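Week 7: Does tidying make us any happier?
Consumer Behaviour and the Home, lecture notes

Reading for this week is in the course pack. Please bring the Hurker paper to the seminar, with the methods section marked up. I would rather you read eight pages of it properly than all of it on the bus.

1. Where the claim comes from

You will have met the claim before you met this course. A cluttered home makes people anxious, a tidy one calms them, and so buying the right boxes is a kind of health spending. It turns up in magazines, on packaging, in the small talk of estate agents. It may even be true in part. What I want you to ask this week is how anyone would know.

The older advice books, which we looked at in week 2, cared about dust, moths and the good opinion of visitors. Very few of them talk about the householder's mood. The link with wellbeing comes in later, and it comes in at much the same time as shops begin to sell storage as a category of its own, with its own aisle. That timing proves nothing. It ought to make you slow down, though.

2. The Hurker survey

This is the one everybody quotes. Hurker sent a form to households and had 884 back. People were asked to score how cluttered their home was, then to score how content they had felt over the past month. The two scores moved together: more clutter, less contentment.

Problems, in the order I would raise them:

Both scores come from the same person, filling in the same form, at the same sitting. Someone in a low mood will mark down the house along with everything else. You could get the whole result without a single home differing from its neighbour.

Nobody went to look. "Cluttered" is whatever the person holding the pen thinks it is. In the appendix a respondent with one full bookcase gives the same score as another who cannot use the spare room.

Money is left out. Big homes with cupboards are easier to keep clear than small ones without, and people in big homes with cupboards have other reasons to be content. Hurker says income was "considered". The paper never says how, and I have looked for it more than once.

We are told how many forms came back and not how many went out. Write that in the margin of any survey you read this term.

3. The Woravum trial

Woravum tried to do better, and in some ways did. They gave storage goods to 47 households in Tistcombe and visited each of them again after 4 months. The goods were the sort of thing any of us might own: shelf units, baskets, drawer dividers, hooks.
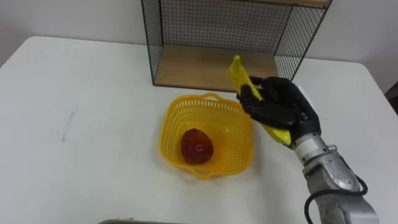
Fig. 1. Household storage of the ordinary kind: a black wire mesh shelf unit and a yellow plastic basket.

At the second visit more than 70 per cent of the households said they felt "more in control" at home. That figure goes straight into the summary, and from the summary it went into the newspapers.

Go back to the design. There was no comparison group. Every household was given free things by pleasant people who then came back and asked whether the free things had helped. I would say yes too. It is a rare guest who tells the host that the present is in the loft.

Then there is the calendar. First visits were made in December, when most homes are full of coats, parcels and relations. By the second visit all of that had cleared off by itself. A trial begun in spring and ended just before the holidays might well have found that baskets make people miserable.

Last, look at the wording. "In control" is a phrase from the leaflet that was handed out with the goods. The households had been taught the answer before they were asked the question. Compare this with the loaded questions in the week 4 handout.

4. Bagheri and the objection from use

Bagheri takes another line, and I find it the most useful of the three, although the study is tiny and the writing is hard going. The question asked is what people do with storage once they have it. The answer given is that they fill it. Shelves bought to hold what was on the floor end up holding new things, and the floor goes back to how it was.

I am wary of this as well. It is a neat story, and it flatters those of us who like to think that shopping never solves anything. Bagheri chose homes through friends of friends, and people who agree to have their cupboards looked into may be an odd lot. Some of the cases could be read the opposite way: a family that owns more and can now find it has arguably gained something. Contentment is not measured at all, so the study cannot be set against Hurker as if the two disagreed. Several essays did exactly that last year and lost marks for it.

5. For the seminar

Come ready to talk about these.

Suppose clutter and low mood do go together. Give two accounts of why, one in which the clutter comes first and one in which it doesn't. What would you need to see to choose between them?

Redesign the Woravum trial on the same budget. You may not add households.

Is there any fair way to measure clutter from outside, or does it only exist in the eye of the person living with it? If you say the second, what is left for a survey to find?

Find one shop page or package that makes a wellbeing claim. Bring the exact words. Paraphrases tend to come out either sillier or more sensible than the original.

Short essays (question 2 or 3 only) go in the usual tray by 4 pm on the day before the seminar.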